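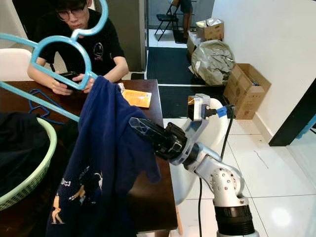
7.3 Grip loss and snagging during garment handling

Fault code 157 is raised when the Likurard arm closes on fabric and the measured jaw gap falls below the set minimum. It usually means that the cloth has slipped out of the fingers, or that the fingers have met on a single thin layer. A hanging garment held well out to one side, as with the navy one on the light blue hanger, puts a sideways load on the hanger as well as on the jaws. The controller cannot tell these two loads apart. If the fault appears more than once in a session, stop the task and work through the steps below before clearing it.

CAUTION: Do not pull fabric out of closed jaws by hand. The arm may still be under power after a 157 fault and can move when the load is released.

1. Press PAUSE on the Undis control panel. Wait for the amber lamp to stay lit.
2. Support the garment from underneath.
3. Select JOG > OPEN and open the jaws fully.
4. Take the garment away and look for pulled threads or torn seams.
5. Check both fingers for lint, burrs and worn paint. Bare metal on the outer edge is acceptable. A raised edge on the gripping face is not.
6. Wipe the gripping faces with a dry cloth.
7. Check that the sensor connector at the wrist is fully seated and that its cable can move freely.
8. Close the jaws on nothing and read the gap value. If it is not zero, carry out the zero routine in 7.5.
9. Clear the fault and repeat the task at reduced speed.

Note: Reduced speed is 120 mm/s. Full speed is 800 mm/s and must not be used until the fault has stayed clear for a complete task. 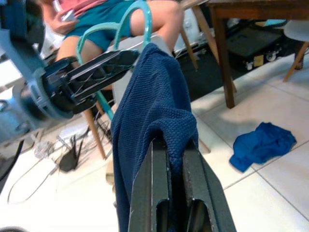 TWO-ARM WORKING

With two arms fitted, a grip fault on one arm does not stop the other unless LINKED STOP is set to ON. The setting returns to OFF after a software update. Check it at the start of every session.

1. Open SETTINGS > SAFETY > LINKED STOP and select ON.
2. Move any cloth lying on the floor out of reach of both arms.
3. Route loose cables away from the working area and from chair legs.
4. Jog each arm through its full travel with the jaws empty.

WARNING: Nobody may sit or stand within reach of either arm while it is under power. Fabric draped over a chair back must be worked with the chair unoccupied.

Report repeat faults to Mackenzie Beaudoin at Ullent service, with the log file and the arm serial number. Logs hold the last 1,000 events and are then overwritten.

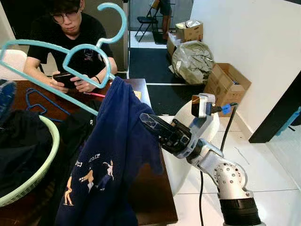
Can the fault be cleared without opening the jaws?

Only from the service menu, and only when no fabric is held. Clearing it in any other state keeps the old gap value, and the fault will return on the next grip.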